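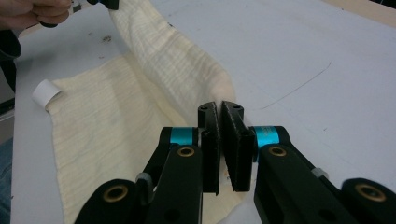
What has to be settled before anyone starts demonstrating a task with hand-held grippers?
The start condition, the end condition and who is allowed to stop the run, all written down on one page at the bench.

Speaker notes – House rules for hand-held demonstration work
Speaker: Siiri Juntunen, Cimivach
Session starts 2 pm. Leave time for questions at the end.

Opening

Thank Hertta Oksanen for the introduction. Say who we are: Cimivach records manipulation tasks for people who train robot policies. Most of our work is with soft goods, mainly cloth. Today is about the rules we work to, how we got them and which ones we have since changed.

Say early that these are house rules. They sit underneath the safety law and the machinery standards that apply where you work, and they don't replace any of it. If your site rule is stricter, use the site rule.

Rule 1 – One page per task

Each task has a page. It names the object, where it starts, what counts as finished and what counts as a failed attempt. Orvokki Salminen writes ours and a second person has to be able to follow it without asking her anything.

Read out the two versions of the end condition for cloth. The old one said "cloth is neatly folded." The new one says "all edges inside the marked area, no corner standing up, both grippers clear of the cloth." We had 50 recordings made under the old wording and two reviewers could not agree on which ones to keep.

Rule 2 – Check the fingers before each block

Look at the pads, the joints and the cable on each gripper. Open and close fully three times. Clear any lint or thread off the fingertips with tweezers, with the fingers open. No blades near the pads.

Cable ties get looked at too. A cable that can snag will sooner or later pull the operator's wrist, and people tend to correct for it without noticing. That correction then ends up in the data.

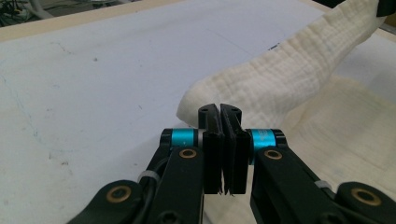

Slide 4. Fingers nearly closed beside the cloth, with loose fibres at the tips.

Let people look at the slide before going on. Point to the fibres hanging below the pads and the cable tied along the arm. Ask the room who would stop and who would carry on. At our bench the rule is stop, clear, log it, start the attempt again.

If someone asks about pad wear: we replace pads in pairs, never one side only. Our log limit is 500 cycles for rough fabrics. That number is ours, from our own pads, so don't quote it as a standard.

Rule 3 – Keep the work surface the same

Tape marks stay down for the whole job. If the board is moved, the block ends there and a new one begins. Scuffs and pen marks on the surface are fine as long as they are noted at the start. Please don't clean the surface halfway through a block. Komwood did this on a shared project, with the best intentions, and we had to split the set.

Tags and labels on the cloth are part of the object. Leave them on or take them off, but the page has to say which.

Rule 4 – Operator comfort

Seated work, elbows supported where possible, and a break before the hands get tired. Sleeves should be close fitting at the wrist. No rings or bracelets. The operator can end any attempt for any reason and doesn't have to write the reason down. Orvokki Seppälä asked for that last part and it has stayed in.

Both feet need clear floor. Cables belong behind the table or under a cover, and anyone walking past the bench goes around the far side. 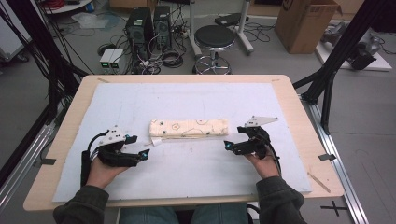

Rule 5 – Keep the failures

Failed attempts are saved and labelled. They are not deleted at the bench. The label has three parts: what went wrong, when in the attempt, and whether the object or the tool was at fault. "Unknown" is an allowed answer.

Dreltik labels at the end of the day. We label straight after each attempt. Theirs is faster and ours has fewer unknowns, so pick according to what you need the labels for.

Rule 6 – Consent and people in view

Hands, sleeves and laps turn up in wide recordings. Operators sign before the first session and can withdraw later. Visitors stay outside the taped line while recording is on. Sirkka Rantala keeps the forms – send paperwork questions to her and not to me.

Changes since September

Rule 2 used to be once a day. Rule 5 is new. We dropped the rule about matching gloves, as it made the grip worse and no client had asked for it.

Questions

Likely one: does this work for rigid parts? Mostly. Rule 3 matters less, Rule 2 matters the same.

Handout is the one-page template, on the table by the door. Suominen has the editable copy.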